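Stindesside

Stindesside is a chamber folk ensemble from the river town of Bolham. The group plays original pieces for strings, accordion, hand percussion and voice, most of them between eight and twenty minutes long. Its music draws on work songs, hymn tunes and slow minimalist patterns, and critics have filed it under folk, contemporary classical and ambient at different times.

History

The ensemble began as a duo. Accordionist Teodoro Zepeda and violist Dilani Sarkar met while playing in the pit band of a touring theater company and started writing together during the company's off season. Their early pieces were built on a drone held by the accordion, with the viola moving in and out of tune against it. They performed these in libraries and church basements under both of their surnames.

Cellist Sebastian Buzatu joined the following year, and the three took the name Stindesside from a disused rail stop outside Bolham. Percussionist Crisanto Tan was added for a single concert and stayed. Singer Jonalyn Lagman, who had trained as a choral conductor, was the last of the present members to join. Her arrival changed the group's writing a good deal. Earlier pieces had no words, and Zepeda has said that he had no interest in setting text until he heard Lagman rehearse a lullaby with the cello alone.

A second violist played with the group for one season and left before any recordings were made.

Musical style

Most Stindesside pieces start from a short figure, often only four or five notes, that is passed between the instruments and gradually stretched. Tempos are slow. Tan plays frame drum, wood blocks and a set of tuned bowls, and rarely uses sticks. Buzatu tunes the lowest string of the cello down a whole step for nearly all of the repertoire.

Lagman sings in English and Tagalog. Some of her parts use syllables without meaning, which are written into the score and are the same at each performance. Sarkar writes most of the lyrics, usually after the music is finished. Her subjects include ferry timetables, weather reports and letters between relatives.

The group works from full scores but leaves certain passages open in length. In these, the players move on at a cue from the viola. Live versions of "Low Water" have run anywhere from nine minutes to more than twenty.

Recordings

The first album, Huren, was recorded in three days in a former grain office with very little overdubbing. It contains three long pieces and was released in a small pressing that sold out. A later reissue added a live take of the title track.

Vieira, the second album, is a single work in 30 short sections. It was the first recording to include Lagman and remains the group's best known. Reviewers praised the closing sections for voice and cello, though some found the middle of the record too even in mood. Zepeda later prepared a shorter concert version of 23 sections, and this is the one usually heard on tour.

A live album was taped at the Bolham Summer Music Days on July 28, 2024. The concert drew an audience of 3,813, the largest the ensemble had played to. The album includes "Low Water," "Tide Tables" and the only released recording of "Second Platform," an early duo piece rearranged for all five members.

Performances and teaching

Stindesside tours mainly in spring and fall. The players sit in a shallow curve with the accordion at the center and use light amplification in larger rooms. Printed lyrics are handed out at some concerts.

Sarkar and Buzatu also run a yearly string workshop in Bolham for players of high school age. Participants learn one piece by ear over a week and perform it with the ensemble on the final evening. Tan has led separate sessions on rhythm for adults with no musical background.

Members

Teodoro Zepeda: accordion, harmonium
Dilani Sarkar: viola, lyrics
Sebastian Buzatu: cello
Crisanto Tan: percussion
Jonalyn Lagman: voice

Discography

Huren
Vieira
Live at Bolham
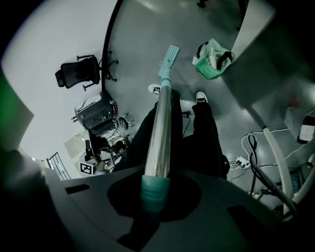
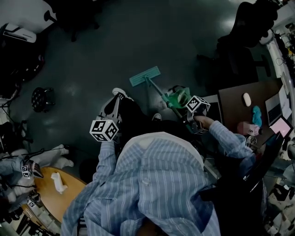
A mop with a teal head and a metal handle, in both pictures.

See also

Chamber folk
Drone music
Minimal music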